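**Hand-held gripper kits: Nurus vs Sterden, anyone bought either?**

**tarun_awasthi**
Looking at buying two pairs for our group. Budget is tight, 900 a pair is the number Nurus quoted, Sterden came back 100 under that but wants a deposit. Use is household stuff, tidying, trash sorting, small soft junk. No factory parts. What I care about: finger pads that grip soft things, a handle you can hold all afternoon, software that doesn't eat recordings. Go.

**norbert_m**
Have the Nurus. Handle good. Pads good. Software, ehh. Lost a whole morning to a sync bug in December, they patched it, then it came back once on the laptop with the old driver. Support answered same day tho.

**sgarg**
Sterden user here. 43 sessions logged and zero lost files, so I'd say the reverse of Norbert on what matters. Pads are stiff. Fine on cups and boxes. Thin plastic bags are a pain, you pinch and pinch and the bag just slides out.

**tarun_awasthi**
@sgarg stiff as in hard rubber or stiff as in wrong shape? Can you swap them?

**sgarg**
Hard. And you can swap, Skemasell sells a softer set, two screws a side. Didn't come with instructions, I watched a guy do it on video with no sound. Took one evening incl. dropping a screw in the carpet

**norbert_m**
So add the price of pads to the Sterden quote and there goes your 100.

**sgarg**
Not quite all of it. But yeah, some.

**seulgi_joo**
Can I push back on the whole comparison. Everyone reviews these on a desk with a cup. The hard part is soft trash. Peel, tissue, the foam net off a pear. Those crush and spring back and snag on the finger edge. Ask both vendors for a demo on that stuff before you pay anything. I asked Vashisht (they resell the Sterden one) and the rep sent me a clip of a wooden block. Great, thanks.

**norbert_m**
lol the wooden block. They sent me that too

**sushil_g**
Disagree with Seul-gi a bit. If the pad is decent the soft stuff is the easy part, it deforms to you. What kills people is wrist fatigue. Weigh the thing before you order. After an hour my picks get sloppy and I have to throw out the last batch. No pad fixes that.

**seulgi_joo**
@sushil_g tissue is not easy. You get one layer and leave the rest behind. Or you scoop the sheet up along with it.

**sushil_g**
ok tissue, I'll give you. Foam net is easy.

**seulgi_joo**
Foam net standing on end with a band around it, sure. Single loose one flat on fabric, no.

**tarun_awasthi**
Both fair. Fatigue wasn't on my list, adding it. Do you two work one-handed or with a pair?

**sushil_g**
Pair. One hand always gets lazy and just hangs there, so I make myself alternate. Left picks, right picks. Also, practical thing: put the bin where the strong hand can reach without twisting. Mine was on the wrong side for weeks and I blamed the handle.

**norbert_m**
Opposite, I keep the bin dead center and move the items. Shorter travel for both.

**sushil_g**
Only works if your stuff isn't spread over a whole bed

**tarun_awasthi**
Ours will be a bed or a couch mostly. So does anyone have a shot of a pair in use on a bed? With soft trash, not a block please.

**seulgi_joo**
Got one. View from the left hand. Peel is in the other one.

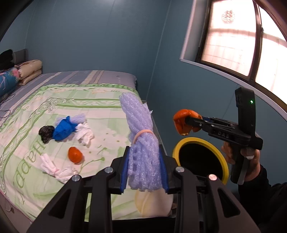 *Bundle of foam nets in the blue pads, tangerine peel over the yellow-rimmed bin. Tissue still on the sheet.*

**tarun_awasthi**
OK this is what I wanted. Blue pads on both sides of the bundle, nice. What's the lettering on the right one, DAS?

**seulgi_joo**
Yep, DAS, raised letters on the body.

**norbert_m**
Like the green light up top. Mine has a status LED but it's tiny and on the bottom, I have to flip the thing over to check it. Stupid place for it.

**sgarg**
Is that bundle a fair test tho? It's banded together, that's basically a stick.

**seulgi_joo**
I literally said that four posts up lol. The peel is the better test. And the tissue, see above, my nemesis.

**sushil_g**
Bin's on the right, under the right hand. Just saying.

**norbert_m**
Fine. For a bed you win that one.

**tarun_awasthi**
Where I'm at: asking Nurus and Vashisht both for a loan unit, 2 weeks, my own junk on my own bed. If Nurus says no I go Sterden plus the Skemasell pads. Will ask for weight in writing. Norbert which driver version was the bad one?

**norbert_m**
Whatever shipped on the stick in the box. Don't use the stick. Download it.

**sgarg**
And don't pay the Sterden deposit by card, they add a fee and it's not on the qoute. Got me for it.

**tarun_awasthi**
Good to know. Emails going out tonight, will post what they say.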